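How I Clean and Re-Season My Griddle Plate (and Keep It From Sticking)

Posted Thursday, April 26, 2018

I cook on a little countertop griddle most mornings, and for a long time I blamed the griddle for my torn pancakes. It was me! I was scrubbing too hard and then putting the plate away with a film of old oil on it. Once I got a routine going, the eggs started sliding around again, so I'm writing it all down.

What you'll want nearby: a soft sponge, a wooden spatula, baking soda, dish soap, paper towels and a plain oil. I buy the Sullusetti canola at the market in Jotcombe, but any light oil will do.

Step 1. Unplug and wait. I mean really wait, half an hour at least. Cold water on a hot plate can warp it, and I have one wobbly plate from my last griddle to show for that.

Step 2. Scrape gently. Wooden spatula only, held almost flat. Push the crumbs toward one corner and lift them out with a dry paper towel.

Step 3. Soak the sticky bits. Mix 2 spoonfuls of baking soda with enough warm water to make a paste, spread it over the brown patches and go do something else for fifteen minutes. If your plate lifts out, take it to the sink. If it doesn't, wipe the paste off with a damp sponge and keep going until the sponge comes away clean (mine is always grimier than I expect).

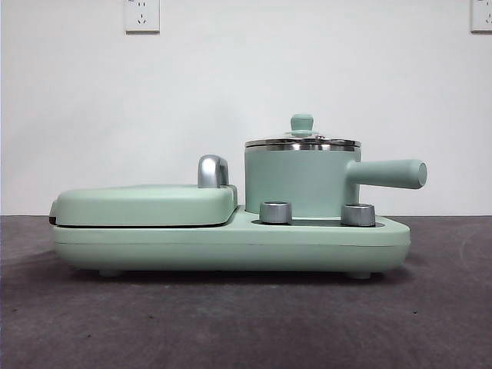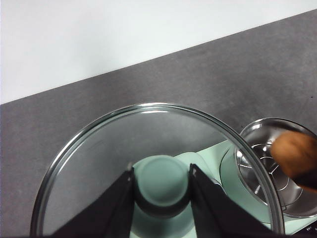
Glass lids get the same paste, by the way, especially where the glass meets the rim.

Sisodia wrote in to ask whether the paste is safe on a nonstick coating, having rubbed a dull spot into a plate with it last July. My answer is yes if you let it sit and no if you scrub. It's still a bit gritty, so spread it with your fingers and rinse it off without any elbow grease. And check your manual first, some makers say soap and water only.

Step 4. Dry it all the way. Towel first, then air. I leave mine open on the counter while I have my coffee.

Step 5. Oil it. Put a few drops on a paper towel, rub it over the whole plate, then take a clean towel and wipe nearly all of it back off. Too much oil is what turns gummy - if it looks shiny and wet, keep wiping.

Step 6. Warm it on low for five minutes, switch off, let it cool and wipe one more time.

I do the full thing every couple of weeks and just a soapy wipe in between. Skip the aerosol sprays too. I used Dolix for a year and the tacky ring it left along the edge took me three rounds of paste to get off.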